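# Block-pushing arm: questions we keep getting

Written for people at the Flumier workshop who have seen the arm running on a Wednesday evening and want to build their own. Read it before you spend money. Some of the answers are less cheerful than the ones on the Moseo forum.

## Do I need a robot arm to learn this?

No. Most of what we learned in the first three months could have been learned with a webcam, a laptop and a few toys on a table. If you can't get a camera to tell you where a block is, an arm will only help you be wrong with more force.

## What does it do?

It nudges small blocks about on a board. You type something like "push the red star towards the green cylinder" and it has a go. We don't call it a helper or an assistant. It pushes blocks.

## Does it understand what I type?

I doubt it. It has seen a lot of sentences that look like yours. Ask for "the house" and it copes. Ask for "the one like a shed" and you find out how thin the understanding is.

## How many tries did you record?

1,974 that we kept. The plan was 2,000, and I'm told the missing ones don't matter. I would like to see someone show that.

## And how often does it work?

It depends who is counting. In our last proper test it got 9 out of 12, with the goals written down beforehand and the blocks laid out by someone who hadn't trained it. Before that we had been quoting a much better number, from tests where the person running it also chose what to ask for. Please don't quote that one.

## Why not buy the Imovstead kit?

You can. Two members looked at it and decided the software was too closed for their liking. I have no strong view, except that "works out of the box" is a claim I'd want to see on your bench and not on theirs.

## What sort of table should it stand on?

A heavy one that you can bolt things to. We use a perforated metal worktable, and the holes have saved hours of drilling. Our first try was a desk that shook each time the arm stopped, and we blamed the code for a fortnight.

## Is the wooden board really needed?

Something flat is. The blocks catch in holes, and a pale plain surface makes life easier for the camera. Ours is maple, glued up from strips, which is nicer than it needs to be. Wood moves with the weather, so put a straight edge across it now and then. Whatever you use, fix it down. Ours is the same one throughout, blocks and all:

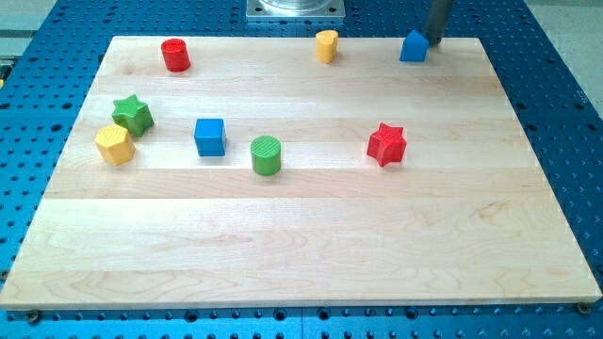

If your board can slide, every position you have saved is worth nothing the next morning. Mark where it goes as well, so that you can put it back after someone borrows the table.

## Which blocks should I use?

Painted wooden ones are fine. Have at least two shapes in each colour, or the machine can get by on colour alone and you will think it has learned shapes. We fell for this early on. Avoid a shiny finish if your lamp is close.

## Can I leave it running overnight?

No. I know the Van der Merwe build does it, and I've read the write-up. It says nothing about what happens when a block goes over the side at 2 a.m. and the arm carries on. Stay in the room, and keep the stop button where you can hit it without leaning across.

## Will it tidy my bench one day?

People ask this a lot. Screws, wire, half a sandwich and a hot soldering iron are a very different job from a few blocks on a clean board. Somebody may get there – I wouldn't plan your evenings round it.

## Can I see the code?

Yes, ask at the desk. The calibration part is a mess and the comments are out of date. If you fix something, write down what you changed and run the 12 tests again before telling everyone it's better.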